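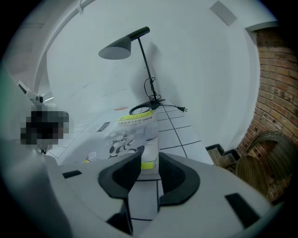 Pluturico hand grip with the stock ribbed pads, paper bag and desk lamp on the tile

Stock pads or soft pads on a handheld gripper for light, floppy stuff?

tilebound
So I've been going back and forth on this since June and I'd love some other opinions. I have the Pluturico hand-held gripper (the light gray one with the thick black pads) and I'm trying to decide whether to swap the pads for the Wadau soft ones. My test objects are things from around the house: a printed paper bag standing upright, a desk lamp, the lamp's power cord. Same floor, same spots, 31 grabs per object with each set of pads.

The bag is driving me nuts. With the stock pads I either crush the top or push the whole thing over before they close. The Wadau pads are gentler on the bag but they slide right off the lamp pole, and the cord is hopeless with both. The view is pretty wide too, so straight walls come out curved and I misjudge how far away things are. Is it the pads, or is it me? The soft set is $69 and I only have a loaner until the end of the month.

Tijani_bench
Mostly the pads, a little bit you. I ran the same comparison last year, 198 grabs total, and kept the stock ones for anything thin and stiff like a pole. For bags, come in with one pad on each side of the top fold and close slowly – most of my knockovers were from coming in at an angle and bumping the bag with one pad first. Try a strip of thin silicone tape over the ribs before you spend the money. It gave me most of the softness and it still held a lamp.

For the cord, go for the plug end or a spot where it lifts off the floor a bit. Flat on tile, the pads just skate over it. And do calibrate the camera! Wide lenses bend everything near the sides, and once I had the correction in I quit stopping short.

If you do buy the soft ones, check the screws after a couple of sessions. Mine worked loose and I blamed the pads for a whole evening.

gripfan2000
just get the Andora, way better. mine has done over 2000 grabs and I never changed the pads. no idea about bags though, I only do blocks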